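ホーム　活動紹介　助成事業　報告書　お問い合わせ

ニガトゥ「手のひらの品もの」貸出事業　中間のご報告
2021年4月1日　貸出担当
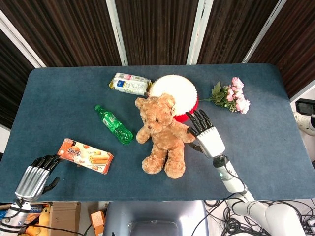 机に出した品もの。くまのぬいぐるみ、お菓子、緑のボトル、ピンクの造花

ブラッドリー基金のみなさま、いつもお世話になっております。前回のご報告が12月でしたので、その続きから書きますね。書式の「進捗」「支出」「課題」の欄にそのまま書き込もうとしたら、どの欄も品ものの話であふれてしまって(本当にあふれました)、例によって手紙のような報告書になってしまいました。数字は途中に出てきますので、お急ぎのときは拾い読みでお願いします。

まず、箱の数です。予定していた貸出箱14箱、すべて中身がそろいました! 12月の時点ではまだ半分も決まっておらず、棚の前で「これは台所の箱? それともおやつの箱?」と迷ってばかりいたので、我ながらよくここまで来たなと思っています。箱はレルンモントの日本語教室と、高齢の方のおしゃべり会に貸し出していて、教室の方には会話のきっかけとして、おしゃべり会の方には昔話のきっかけとして使っていただいています。同じ箱でも行き先によって出てくる話がまるで違うので、返却のときの感想カードを読むのがいちばんの楽しみです。

箱の中身についてもう少し書かせてください。

ぬいぐるみは、入れるかどうか最後まで悩んだ品です。大人の教室に持っていって子どもっぽいと思われないか、という心配がありました。でも入れてみたら、いちばん先に手が伸びるのがこの茶色っぽいくまなんです。ふわふわの毛で、耳は丸く、鼻のまわりだけ色が濃い。座らせておけるのも助かっています。寝かせた品ものばかりの机だと、みなさんどうしても下を向いて手元ばかり見てしまうのですが、くまが一つ座っているだけで視線が少し上がって、隣の人の顔も目に入るようになるようです。「座っています」「腕を広げています」「足を前に出しています」と、動作や姿勢の言い方がいくらでも練習できるという教室側のご意見もあって、これは私の頭にはなかった使い方でした。

お菓子の包みは、逆に最初から入れると決めていました。箱入りの巻いた焼き菓子と、白と黄色の袋のものが、いまの定番です。巻き菓子の箱はオレンジ色の漢字が大きく入っていて、漢字圏の方はすぐに声に出して読んでくださいますし、そうでない方も絵を見れば何のお菓子か見当がつくので、教え合いが自然に始まります。おしゃべり会では「うちでは来客用の缶に入れていた」「子どもに見つからないように戸棚の上に隠した」という話になって、そこから戸棚の話、引っ越しの話と、もう止まりません。お菓子の話はどこまでも続きますね。食べ物の包みは傷みやすいので、つぶれたり角が破れたりしたら早めに差し替えることにしました。支出の「消耗品」が予定よりふくらんでいるのは、ほとんどこのためです。

緑のボトルは、机に立てて出すか寝かせて出すかで意見が割れています。私は立てる派でしたが、教室の方では横向きに寝かせて「キャップはどちらを向いていますか」「ラベルはどこに巻いてありますか」と聞くのに使っているそうです。位置や向きの言葉って、教科書の絵だけだとなかなか身につかないのだそうで、なるほどと思って最近は私も寝かせています。ただ、丸いものは転がるんですよね。平らな机だと、誰かが肘をついたとたんにころころと行ってしまって、拾うのに一苦労です。

そこで、12月のご報告でお願いした机の件です。布張り、やってよかったです! 濃い青みがかった灰色のフェルトを張った机は、品ものを置いても音が立ちにくく、滑りにくく、何より色の淡いものがきれいに見えます。くまの毛の色も、花のピンクも、白い包みも、以前の白っぽい天板のときよりずっとはっきりします。目が見えにくいとおっしゃる方からも、「どこに何があるかわかりやすくなった」と声をいただきました。布の色を決めるのにさんざん迷って見本を取り寄せた時間は、むだではなかったと思います。手入れの方は正直、少し面倒です。お菓子の包みを扱う日は細かいくずが布目に入り込むので、終わったあとに粘着ローラーを二度かけています。

部屋の方は、焦げ茶の縦すじの吸音パネルの前に机を置く形に落ち着きました。何人もが同時にしゃべる活動なので、響かないのは本当にありがたいです。補聴器をお使いの方が以前より長くいてくださるようになったのも、おそらく部屋のおかげが大きいと見ています(きちんと比べたわけではないので、ここは私の感触として読んでください)。

造花の花束についても書いておきます。生花にしたい気持ちはあったのですが、箱に入れて貸し出す以上、どうしても造花になります。バラのような淡いピンクの花がいくつか固まってついていて、葉と茎もついているものです。花は、もらった話とあげた話の両方が出てくるのがよいところで、卒業式、結婚式、退職の日、お見舞いと、人生の節目がそのまま並ぶような会になったこともありました。一方で、花を見ると悲しいことを思い出すという方もいらっしゃいました。その方の回からは、花は最初から机に出さず、様子を見ながら途中で加えるやり方に変えています。箱に入れる説明書にもその一行を足しました。

それから、赤と白の丸い品。白い上の部分に編み目のような手ざわりを思わせる模様があって、下が赤い。机に出して、名前を言わずに回すと、帽子だという人と、小さな太鼓に見えるという人がいて、毎回にぎやかになります。説明書には品名をあえて書いていません。名前の決まっているものばかりだと、知っている人が答えて終わってしまうことがあるんですね。「何だと思いますか」と聞ける品が一つあると、ことばに自信のない方も参加しやすいようで、今後の箱にもこういう品を一つずつ入れたいと考えています。

感想カードは、ここまでにほぼ100枚集まりました。書くのが難しい方には聞き取りでお願いしていて、字の大きいもの、絵だけのもの、いろいろです。多かったのは「もっと台所のものがほしい」と「同じ箱をもう一度借りたい」の二つでした。二つ目は予想外で、違う箱を順に回すのがいいと思い込んでいた私には目からうろこでした。同じ品ものでも、二度目には別の話が出てくるのだそうです。そういうわけで、貸出の順番表は4月から作り直します。返却の翌週に続けて借りられる枠を設ける予定です。

困っていることも正直に書きます。一つは部品の紛失です。小さなふたや袋の留め具が、返ってきた箱から抜けていることがあります。中身の一覧を箱のふたの裏に貼って、返す前に見ていただくようにしたら少し減りました。もう一つは、箱の重さです。ボトル類をまとめて入れると、年配の方には持ち上がりません。重いものは箱を分けて、車輪付きの台に載せて運べるようにしたいのですが、台の購入は当初の計画に入っていなかったので、これはご相談になります。配送をお願いしているグロルカロフ便さんからも、箱の角が傷みやすいので角当てをつけてはどうかと提案をいただきました。こちらは手持ちの材料で何とかなりそうです。

支出についてです。細かい内訳は別紙にまとめましたが、備品費の残りは1,248円になりました。布と下地材、それに箱の仕切り板でほぼ使い切った形です。消耗品費は先ほど書いたとおり、包みの差し替えで少し多めに出ています。印刷費がその分浮いていますので、可能であれば費目の間で移させていただけないでしょうか。手続きに必要な用紙があればお送りください。すぐに書きます。

これからの予定ですが、台所の箱をあと5箱増やす計画を立てています。入れたいものの候補は、しゃもじ、計量カップ、ふきん、茶こし、栓抜きなど。どれも小さくて、手に持つと使い方の身ぶりがつい出るものを選んでいます。身ぶりが出ると話も出る、というのがここまでやってきた実感です。新品でなくてもよいので、ご家庭で使わなくなったものを譲っていただく呼びかけも始めました。ただ、割れ物と刃物は受け取らないことにしています。

もしお時間が許せば、一度レルンモントの部屋にお越しください。机に品ものを並べてお待ちしています。座っていただいて、どれか一つ手に取っていただければ、私が報告書に書くよりずっと早く伝わると思います。来られる場合は、前もって人数だけお知らせいただけると助かります。椅子を隣の部屋から運んできますので。

別紙:支出内訳、貸出箱の一覧、感想カードの写し(ご本人の了解をいただいた分のみ)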